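Phantom grasp

From the Plirkitz wiki of robot faults
Category: Grippers, soft materials, two-arm cells
Last edited November 5, 2024

A phantom grasp (also called an empty pinch, or a "ghost" by people who've had to deal with one at the end of a long shift) is a fault where a robot behaves as though it's holding something when it isn't. The fingers close, the software says "got it," the arm lifts, and the thing you wanted picked up is still lying on the table. I wrote the first version of this article in April and I've been adding to it ever since, so forgive the patchwork!

You can get a phantom grasp with nearly any object, but cloth is where it really thrives. A block stops the fingers at a known width. A thin cloth barely stops them at all, so the gap between "closed on one layer of cotton" and "closed on nothing" can be smaller than the error in the finger sensor. I've watched the Didisix controller report a good hold on plain air 4 times in a row.

Where it shows up

The classic case is two-arm folding or spreading. Each arm goes to its own side of the cloth, both close, both lift. If one hold is a phantom, the other arm drags the cloth off sideways, and now every position the planner had stored is wrong. It keeps going anyway – that's the part that bothers me most.

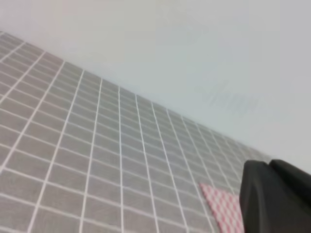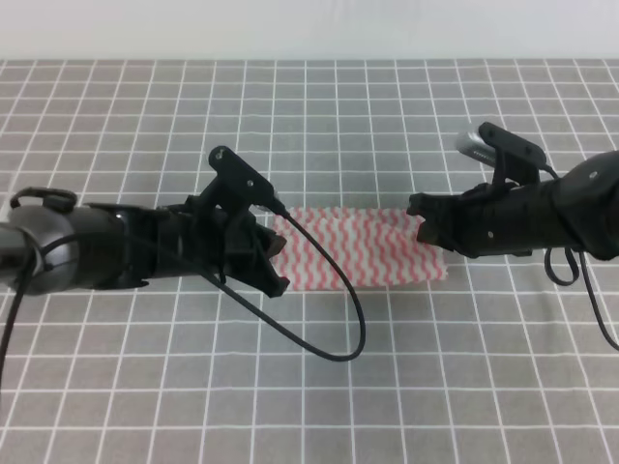 Cloth work on a gridded table covering, with black grippers close to the fabric.

Causes

Finger height is the big one. Set the fingers a hair too high and they shut above the cloth. Too low and they press into the table, which reads as force, which a lot of controllers happily take for a grip. In the Nugroho trials (a small in-house test, nothing fancy) we logged 66 bad lifts, and most of them traced back to height.

Slipping is next. The fingers do catch the edge, the check passes, and then the fabric slides out during the lift. Strictly speaking that's a dropped grasp, and there's a long argument on the talk page over whether it belongs in this article. I say it does, because the log looks the same either way.

Then there are the cables. A cable running from a moving arm can lie over the cloth and hold it down or tug at it, and I've lost whole afternoons to that before thinking to look.

Is it dangerous?

With a dish towel, not very. The trouble is what comes after. An arm pulling against a snagged cloth can let go suddenly and swing, and the natural human reaction is to reach in and fix the fabric by hand while the program is still running. Please don't! Hit the stop first, wait until both arms are still, and then reach in.

Detection and fixes

Prollen, the add-on checker we use now, compares finger width before and after the lift and takes a second look through the wrist camera. It adds some 2 seconds to each cycle, and people grumble. Without it, you can raise the arm a little, pause, and read the width again. Both arms should pass before either one travels.

See also: dropped grasp, double-layer pick, cable snag, soft stop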